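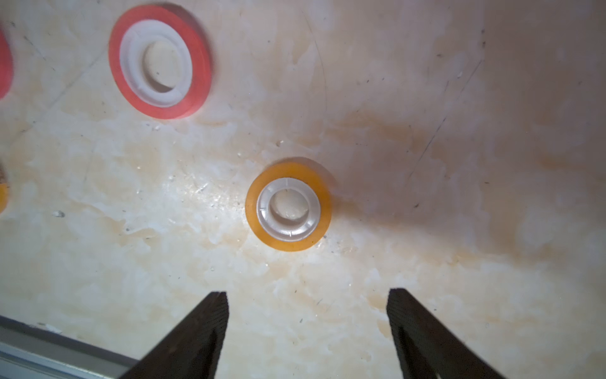
Orange-yellow tape on a plastic core.

Fall Toy and Book Drive: Collection Procedures

The Drorine Athletic Club toy and book drive for the pediatric ward opened September 26, 2019. Players from the first team will deliver the items to the ward after the final home match. The target is 1000 items. The spring drive in March closed at 883, of which 23 were returned to donors as unsuitable.

Items must be new, unwrapped and in original packaging. The ward does not accept latex balloons, used plush toys, or anything with a loose button battery. Books may be in any language. Gift cards should be handed to Fotini Zervas at the club office and not placed in the bins.

Bins are located at the Torneo Street ticket window and inside the north gate. Both are emptied after each home match. Capacity at the club office is 900 items; anything over that goes to the equipment room.

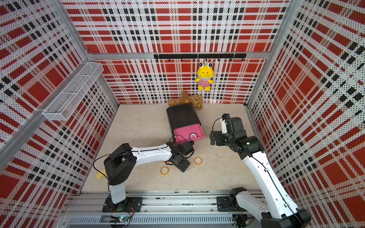 Sorting is by age group: under two, two to five, six to eleven, and twelve and over. The last group is usually short. Headphones, sketch pads and card games are suitable for it.

Chaminda Gunawardena is scheduling drivers for the delivery. Each vehicle needs one driver and one helper, both registered with the ward as visitors before the day. Registration forms are at the office and must be returned with a copy of photo ID. Players' visiting times will be confirmed by Morfudd Parri once the match schedule is final.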